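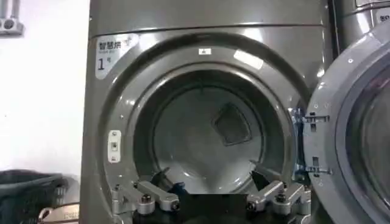
Chapter 6
Showing a Robot a Task

Chapter 5 dealt with motions that an engineer writes out point by point. That works for welding a bracket that always arrives in the same place. It works badly for laundry. A shirt never lies the same way twice, and no list of points will cover every shape it can take. In this chapter a person does the job through the robot, and the robot keeps a record.

There are two common ways to do this. In hand guiding, the operator takes hold of the arm and moves it. In remote control, also called teleoperation, the operator moves a separate device and the arm follows. Both produce a demonstration: a set of joint positions, gripper positions and camera views, all stamped with the time.

Our main case is the Memen project, led by Selamawit Gebretsadik. The task was to move clothes in and out of a front-loading dryer by remote control. Her team kept 1373 demonstrations and threw out 347.
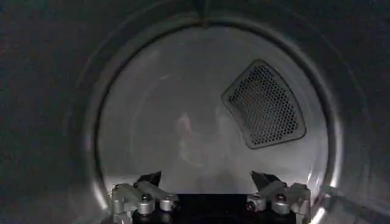

Figure 6.1 Wrist camera view into the drum, with the gripper fingers open. The perforated vent is at upper right.

A wrist camera moves with the hand, so the fingers stay near the bottom of the view while everything else shifts. This helps when the gripper is inside a drum, where a camera across the room sees very little. It also has a cost - when the wrist tilts up, the work may leave the view completely.

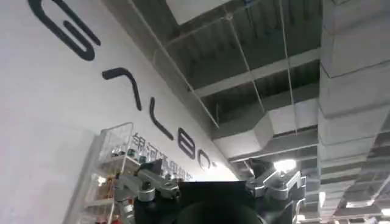 6.1 What Makes a Demonstration Usable

A recording should start before the approach and end after the release. The operator should move at a steady pace and avoid long pauses, which a learning program may copy along with everything else.

Dark fabric needs extra care. Folds in navy or black cloth are hard to tell apart on a screen, and new operators tend to close the fingers too early.
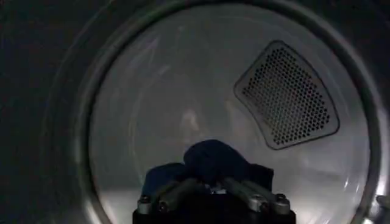 Hartmut Baumgart, who trained the Memen operators, had each one do 40 practice grasps before any recording was kept. He also limited sessions to 36 minutes. Tired operators still finished the task, but their paths wandered - and a wandering path is a poor thing to learn from. Section 6.2 shows how to measure this.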